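Wrist camera vs overhead camera for cloth grasps: results from the October runs
Manipulation > Deformables > Methods

kratochvil_d
Posting this before it goes into the Totau write-up, as I would like the method picked over first.

The question was whether a policy for lifting cloth needs the overhead view at all, or whether the wrist view is enough. We collected 636 teleoperated demonstrations on the two-arm bench. Each one starts with a cloth in or near a bin and ends when the operator releases it at the target. We then trained the same network twice: once with wrist and overhead images, once with wrist images only. Same seed list, same number of steps, same action chunk length of 50.

Each policy got 236 test trials. The wrist-only policy matched the two-view policy on the lift itself. It lost ground on the approach, mostly when the cloth began outside the wrist view. Once the fingers were over the fabric, the overhead image added nothing we could measure.

My reading is that the overhead camera is doing search and the wrist camera is doing the grasp. I would like to drop the overhead view after contact and save the bandwidth.

Danica Kratochvíl

sukano_rig
How is "lift" scored? If a person is judging it from the overhead video, you have the overhead camera in your labels even when it isn't in your inputs.

kratochvil_d
Scored from the side video by two people who did not know which policy was running. Where they disagreed, the trial was marked as a failure for both counts.

matousek_fork
I don't accept the conclusion. You trained both policies on the same demonstrations, and the operators could see the whole bench when they recorded them. The wrist-only policy is copying motions that were planned with more information than it has. That it copes on the lift may only mean the lifts in your set are all alike.

Run it with operators who are limited to the wrist feed and see if the gap on the approach closes.

kratochvil_d
Fair on the approach. I disagree on the lift. The cloths were dropped by hand and the folds differ from trial to trial. I checked the grasp points against the bin rim and they are well spread.

matousek_fork
Spread in position. What about spread in finger angle? A pinch from above on a loose fold forgives a lot. Try a cloth lying flat on the table and I expect the wrist-only policy to drop off.

yml_kerkurby
We did something close to this at Kerkurby and saw part of what matousek_fork describes. Flat cloth was much worse than crumpled cloth for both policies, and the difference between the views was small next to that. So I would split the table by cloth state before saying anything about cameras.

One more point. Once the cloth is held, it covers the fingertips in the wrist image. Our policy had trouble telling a firm pinch from a fold resting across the top of the fingers. We added finger opening width to the state input and false "held" calls went down. Is width in your input, Danica?

Yee-man

kratochvil_d
Joint angles are in, finger width is not. It is logged, so I can retrain without collecting again.

Splitting by cloth state is harder. We didn't label it at collection time. I could label from the first image of each demonstration — an afternoon or so of work.

sukano_rig
Do the labels first. If you retrain with width before the split you will have changed 2 things and the table will be no use to anyone.

matousek_fork
Agreed with that. I'd still want the restricted operators, even a small set. Can you put up a wrist image from after contact? I want to see how much of the fingers is left in view.

kratochvil_d
Labels first, then width, then a small restricted set if I can get the bench. Wrist image attached, pink cloth.

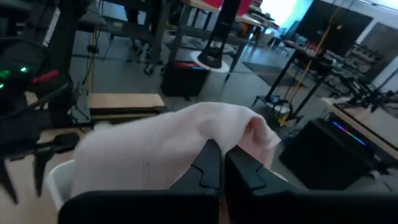

Wrist view after contact: cloth pinched between the fingers and draped over the top of the gripper, second arm at left.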